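Equipment Reviews: Vetimon Desktop Service Kit
Delorme Office of Shared Equipment, Tusterville
November 2018
Shares: 5 | Comments: 3

The Office of Shared Equipment reviews tools and supplies before they are added to the list from which member offices may order. This review covers the Vetimon Desktop Service Kit, a zippered case of hand tools sold for opening, cleaning and upgrading desktop computers. It was requested by several member offices that now carry out their own memory and drive replacements.

The kit was bought at the regular retail price. It remained in ordinary use at the Tusterville workroom from February until this review was prepared, and staff were asked to use it in place of the older mixed set of tools wherever the job allowed. Most of the work was on tower computers due for transfer from one office to another.

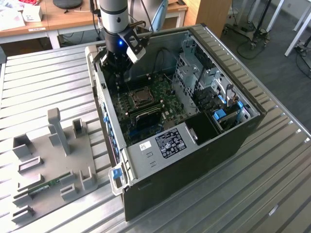

The case holds two screwdriver handles, a set of interchangeable bits, plastic pry tools, tweezers, a soft brush, a wrist strap and a small lidded tray for screws. A printed card inside the cover shows where each item belongs. The card proved useful at the end of the day, when a missing item could be noticed before the kit was returned to the cabinet.

Screwdrivers and Bits

The larger handle is the best part of the kit. It is thick enough to turn a tight case screw without strain, and the rotating cap moves freely under the palm. The Phillips bits fit the screws used on most office towers and showed little wear at the end of the review period.

The smaller handle is less satisfactory. Its collar must be pulled back to release a bit, and the spring is stiff. Staff with larger hands found it awkward, and one bit was dropped into a power supply opening while it was being changed. The magnet is also weak. It will hold a drive screw if the handle is kept upright, but not at an angle.

Members should note that the kit does not include a long-shaft driver. Screws that sit beside a tall processor cooler or behind a drive cage can be hard to reach with the tools supplied, and a separate driver will be needed.
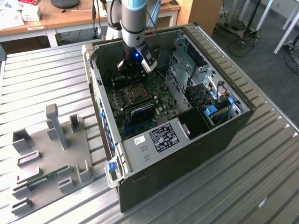
Pry Tools, Tweezers and Brush

The pry tools are made of a firm plastic that does not mark painted panels. They are suited to front bezels and drive covers. The thinnest of them bent early in the review and has not returned to its original shape.

The tweezers are well made, with tips that meet evenly. They were used mainly for jumpers and for small cable plugs with little room for fingers. The brush is soft and sheds a few bristles at first -- it should be worked over a waste bin before it is used on a circuit board.

Wrist Strap and Screw Tray

The wrist strap has a coiled cord and an alligator clip. The clip grips bare metal firmly but slips off thick case edges. The strap itself adjusts easily and was comfortable during longer jobs.

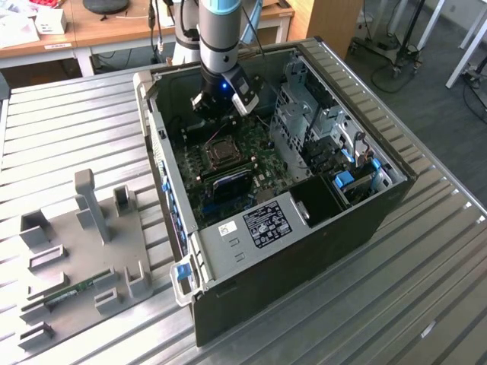 Desktop tower on its side with the side panel removed.

The screw tray has five compartments and a hinged lid. This is enough for a single computer, provided that case, drive and board screws are kept apart. The lid does not latch securely. On two occasions the tray opened inside the closed case and its contents had to be sorted again. A tray made by Plitolico, already on the order list, closes more firmly and fits in the same space.

Storage and Replacement Parts

The outer case is covered in a coarse black fabric that wipes clean. The zipper ran smoothly throughout. Elastic loops hold the handles and tweezers in place, although the loops for the pry tools have begun to loosen. 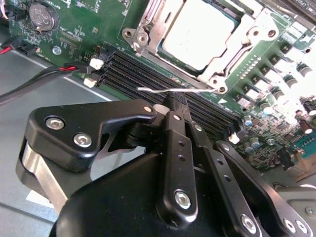 Replacement bits may be ordered singly, and those requested by this office arrived within five working days. Handles and wrist straps are not sold separately. An office that loses the larger handle would have to buy a new kit, and this should be weighed by any office where tools are shared among many users.

Rating and Recommendation

The office rates the kit three out of five. It is approved for the order list for offices that open desktop computers on an occasional basis. Offices with a regular workload should order the larger handle set listed under general hand tools, together with a separate screw tray and a long-shaft driver.

Member offices that already own the kit are asked to check the thin pry tool and the tray lid, and to report any faults on the standard equipment form.

Contact the Office of Shared Equipment | Copyright Delorme Office of Shared Equipment. All rights reserved. | Back to top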